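The Robot Will Tidy the Living Room, but Please Move the Chair First

Every Sunday my mother-in-law telephones, and every Sunday she asks me if the robots can clean the house yet. She knows that I write about machines for a living. She is eighty and has a bad hip, so for her it is not a joke question. For years I answered with "soon", and at some point I was ashamed of this word. In August I decided to go and look for a better answer.

I started at Starnau, a small company which occupies the upper floor of a former print shop. It has nine employees, and most of them are working on one problem: how to make a two-armed robot pick up things that people leave lying about. The company doesn't make the robot itself. It writes the software which tells the arms what to do, and it hopes to sell this software to the makers of home machines.

Kamlesh Singhal leads the software work. He made me a strong tea and showed me a list on the wall. The list had the names of chores, and beside each one was a coloured dot. Green was for "we would let it do this while we are at lunch". There were very few green dots. Moving a light object from a table to a box was green. Wiping a flat surface was yellow. Folding a fitted sheet was red, and somebody had drawn a small skull next to it.

"People think the hard part is to be strong or to be quick," Singhal told me. "A child of three is not strong and not quick. But you give her a grape and she doesn't crush it. We are still working on the grape."

Most of the practice is done inside a computer. The team builds a room with furniture, pictures on the wall and small objects, and puts a model of the robot in it. Then the robot tries the same job again and again, with the light and the furniture changed a little between one try and the next. On the night before my visit it made 1222 tries at one task, while the office was dark. With a real arm the same amount of practice would take weeks, and a lot of crockery.

I was allowed to sit at the screen for most of an afternoon. I had expected something like a film. It is slower than that, and after some time you begin to look at what seems to be a piece of fruit on a cabinet with great attention.

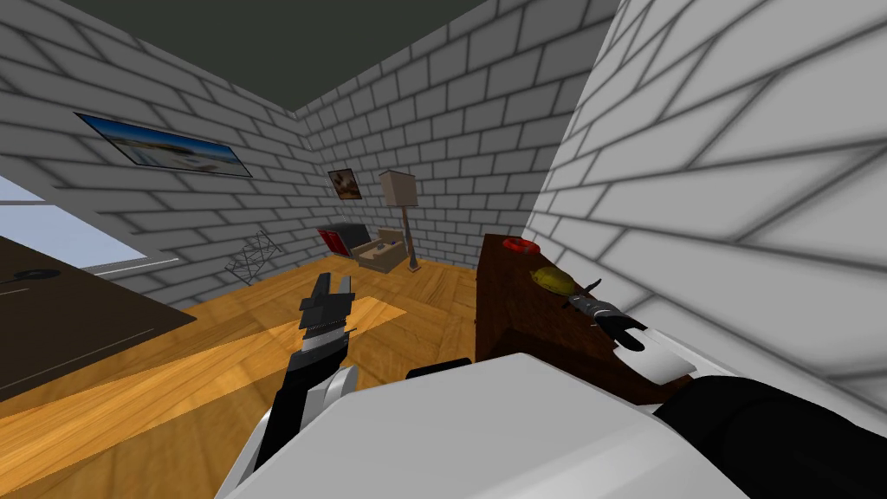 Can a robot bought today tidy an ordinary living room without help?
It can do parts of the job, such as picking up a few firm objects from a clear surface, but a person still has to prepare the room and stay near.

The word "prepare" is where many buyers become disappointed. I spoke with a family who had rented a home robot from Brandska for five weeks. They liked it very much in the first week. It put toy blocks in a basket and it carried plastic cups to the kitchen counter. Then they noticed how much they were doing for it. They rolled up the rug because the wheels did not like the fringe. They closed the curtains at four o'clock, when the low sun confused the cameras. The father told me that he had never kept the house so tidy as when he was getting it ready for the robot to tidy.

Soft things are the worst. A mug has the same shape on Monday as it had last week, but a jumper has a new shape each time you drop it. Glass is also difficult, for the cameras look through it. And then there is the question of what belongs where. An envelope on the floor may be rubbish or it may be the electricity bill, and no gripper can feel the difference.

To see the other side of the matter, I took a bus to the Badiston works, where they pack door handles and hinges. Here the robots have been earning their keep for a long time. An arm takes a handle from a tray, turns it and lays it in a carton, and it does this 160 times an hour. It is not so fast as the best packers, but it doesn't mind the night shift.

Ravindra Mishra has run the packing hall since before the first arm came. He is friendly to the machines but has no romance about them. When I asked what they cannot do, he took me to a bench where two women were sorting returned goods. Every parcel was different. Some had tape around them three times, some had a letter inside, and one had only a single screw in a sock.

"We tried an arm from Joshi at this bench," said Mishra. "It was a good arm. It waited very politely for a parcel it could understand." They moved it after a month to the hinge line, where it still works.

I think this bench is closer to a home than the rest of the factory is. In the hall, everything comes to the arm in the same position, and the floor is painted so that people know where not to stand. A home has no such paint. A home has a dog, and a grandchild who puts a slice of toast in the drawer with the batteries.

There is progress, and I don't want to hide it. Singhal showed me recordings from two years ago, in which the arm pushed a wooden block off the table and went on to close its fingers on the air, quite satisfied. The new version sees that it has missed and tries again from another side. He considers this the most important step they have made, though it looks like nothing in a sales video. His guess is that a machine which clears a dinner table safely, with real plates, will be in shops in around five years. He asked me to write that it is a guess.

The price is another matter. The Brandska family paid less for their car each month than for the robot, and they gave it back without tears. They kept one habit, the basket for the blocks, and the children now fill it themselves on most evenings.

I told all this to my mother-in-law on the telephone. She listened to the part about the rug and the curtains, and then she asked how much a cleaner costs for two hours a week. We found her one through a neighbour. The cleaner comes on the bus, she can fold a fitted sheet, and she has already found the missing electricity bill.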